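The panel that went through the wall

The fault report that landed on Torbjørn Berge's desk in November was four lines long. It said that a two-armed robot had carried a panel into a wall during a night run, that the stop had not fired, and that the log showed nothing wrong. No one had been hurt, because there was no one to hurt. The robot, the panel and the wall were all in a simulator.

Berge runs testing at Dultier, a small firm that writes control software for two-armed machines. Its main product, Brindel, decides how hard each gripper may squeeze and how fast each arm may move when both are holding the same thing. Before a new version goes near a real arm, it has to get through 1,870 practice runs in Zomudix, the simulator the firm has used from the start.

The version that failed was known in the office as Fang. It had passed the open-floor tests without trouble. The problem came up in the furnished rooms, where there is less space and more to hit. Of the 1,870 runs, 342 ended with the panel partly inside a wall or a cabinet, and in every one of those the software reported a normal finish.

"A crash in the simulator is fine, that is what it's for," Berge says. "A crash that gets marked as a pass is a different matter. We would have signed it off."

The first guess was a loose setting in Zomudix itself. Simulators sometimes let one solid object sink into another when both are moving quickly, and the team spent three days slowing the runs down to see if the fault went away. It did not.

Aisyah Wattimena, who joined the firm as a safety engineer, went at it from the other end. She left the simulator alone and read through the rules Brindel used to decide what counted as a collision. The arms were on the list. So were the grippers and the body. A held object was meant to be added to the list at the moment both grippers closed on it, and taken off again when they let go.

In Fang, that step had been moved. The panel was added only after both wrists had reported a steady grip for 2 seconds. If one hand slipped a little and took hold again, the count went back to nothing and the panel stayed off the list. As far as the software knew, the robot was carrying air.

"You could see the arms steering round the window frame quite nicely," Wattimena says. "They were keeping themselves out of trouble. The thing between them was not being looked after at all."

On a real machine the result would have depended on what was in the way. A light board against plaster might mean a dent and a bad afternoon. The same move beside a person is what worries her. The force limit in the wrists would probably have tripped in the end, she says, but it was set as a last resort and she did not want to find out how late it came.

The repair took an afternoon. The panel now goes on the list as soon as either gripper comes near it, and it stays there until both are clear. Checking the repair took much longer. Every run was done again, with a second program watching for overlaps and reporting separately, so that Brindel no longer marks its own work.

Dultier has also dropped the practice of reading only the failed runs. Two people now go through a share of the passes by eye each week. It is slow work - Berge calls it the dullest job in the building - and he does his turn with everyone else.

Fang was withdrawn and its name will not be used again. The next version is still in the furnished rooms, and no date has been set for trying it on a real pair of arms.
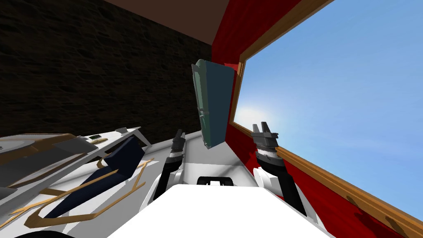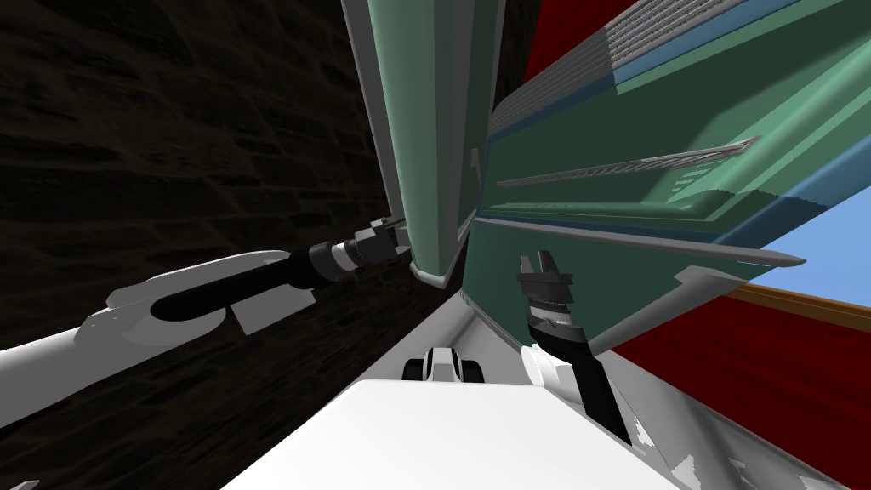

Two views from the simulator, with both grippers close to green panels.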